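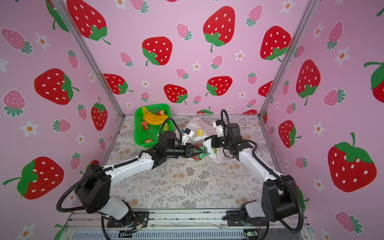
Fig. 4. Strawberry print with small white flowers, three walls covered.

Section 4: Hanging the Bravetti paper

Read all of this section before you open a roll. The leaflet packed with the paper says one person can finish a small room in an afternoon. We doubt it. Plan on two people and a full day.

4.1 Before you start

1. Check that every roll carries the same batch number. The shop will tell you batches match. Lay two side by side in daylight and look for yourself.
2. Wash the walls and let them dry overnight. "Wipe and go" cleaners leave a film, whatever the label claims.
3. Fill holes, sand, and brush off the dust.
4. Prime bare plaster. Paint sold as "paint and primer in one" does not count as primer for this job.

4.2 Hanging

1. Draw a plumb line on the wall. Do not trust the corner to be straight - in older houses it almost never is.
2. Cut the first strip with 4 inches to spare, split between top and bottom.
3. Brush Wukix paste on the wall, one strip's width at a time.
4. Hang the strip to the line and smooth from the middle out.
5. Match the next strip at eye level. With a large fruit or flower print, a bad match shows most there, and least near the floor.
6. At an inside corner, cut the strip so that it turns the corner by half an inch. Draw a new plumb line on the next wall and overlap.

Note: The pattern will not match perfectly in the corners. Guides that promise otherwise were written for square rooms.

Caution: Turn off the power at the breaker before trimming at outlets. A switch in the off position is not enough.

4.3 Seams

Roll each seam lightly once the paste has begun to grip. The Leclerc seam roller works, and so does any cheap one we tried. Pamier seam sealer is sold as invisible. Test it on a scrap first - ours dried shiny.

If a seam lifts later, see page 27.

Revised 3rd September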